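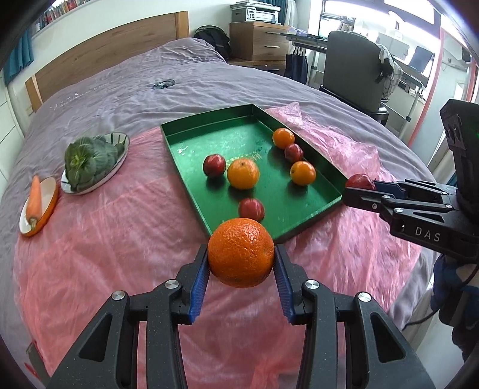
Never tell the children before the same morning, one reader wrote to us in May, and after planning a surprise party for a 90th birthday in my own family I must agree with her. The children knew for 12 days. My grandmother knew for 11 of them.

Search this site Enter keyword Go

Print this page | E-mail to a friend

Parties > Grown-ups > Surprise birthdays

Keeping the Secret at a Big Birthday

We rented the upper hall in Pritstead, which has a good elevator and a terrible parking lot. The parking is important. If the guest of honor sees the cars of all her nephews in one row, the surprise is finished before she takes off her coat. Ask people to leave their cars at the school and walk the last part together.

For the invitations I used Utar, a small service that sends a text message instead of a card. I sent 122 messages. A paper card is more beautiful, but it stays on the refrigerator door, and the wrong person comes for coffee and reads it.

Choose one person to bring the guest of honor, and give this person a boring story. Ours was a lunch at Patwary, a restaurant she likes but does not love, so she had no reason to dress up too much or to be early. They should arrive 15 minutes after the last guest.

About the shouting I have doubts. At an older age a loud room in the dark is not so pleasant. We kept the lights on, and the cousins from Prodholm began to sing quietly when the elevator opened. She said she was very surprised, and she had her good pearls on.

Put a chair near the door. She will want to greet everybody, and this takes longer than the meal.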